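The Simulator Said It Was Fine

By Halina Kubiak
November 1, 2020

A warehouse pilot run by Paredes was shut down in February after its sorting arm closed on a worker's hand. Two fingers were broken. The arm had been told to pick up a rubber duck.

I have now read the incident report twice, and what bothers me most is how pleased everyone was beforehand. Kastard, which supplied the control software, had tested it in simulation on 1,717 cluttered tables. The software dropped things and knocked things over, as these systems do, but in 169 of those runs it did something worse. It closed the gripper on the wrong target and kept squeezing. Those runs were marked "physics artifact" and taken out of the final score.

Maybe some of them were artifacts. Simulated objects do sink into each other and shoot off across the room for no good reason. But Natnael Feyisa, who went through the logs for Paredes after the injury, found that 59 of the discarded runs had the same thing in common. The object the arm wanted was partly hidden behind a bigger one, and the software guessed wrong about where one ended and the other began. On the day of the accident, the duck was partly hidden behind a hand.

Kastard's answer is that the worker, who was clearing a jam, should have pressed the stop button first. That is true, and it is in the training manual. It is also what every supplier says every time. The arm's force limit had been raised the week before because it kept letting go of heavy produce, and the only check made on the new setting was another batch of simulated runs. Simulated cabbages don't have bones.

I am not against simulation. Yabsira Alemneh, who builds test sets at Mever, told me she would never let an untested controller near real hardware, and she's right. You can run a thousand bad ideas overnight and break nothing. Her complaint is with what happens in the morning. "People look at the average," she said. "The average is for the brochure. I want to see the ugly ones."

Her ugly ones are piled with things that have no business being together -- toys, vegetables, kitchenware -- and they overlap on purpose. A robot that can find the front edge of one thing and the back edge of another has learned something useful. But there is still no person in those tests. No sleeve, no glove, nobody leaning in to grab the thing that got stuck. If a hazard was never put into the test, a good score tells you nothing about it.

Paredes says it will restart the pilot once Kastard has delivered an update, and that the update is being checked in simulation. I asked whether the 169 runs would be put back into the score this time. I was told the method was under review. I also asked who approved the higher force limit, and got a link to the company's safety values.

Until someone answers those two questions, I would keep the arm switched off, and I would want the next set of results with nothing taken out.
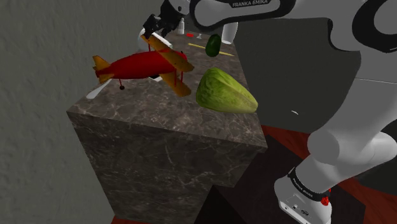 A simulated clutter test, with a toy biplane partly covering the objects behind it.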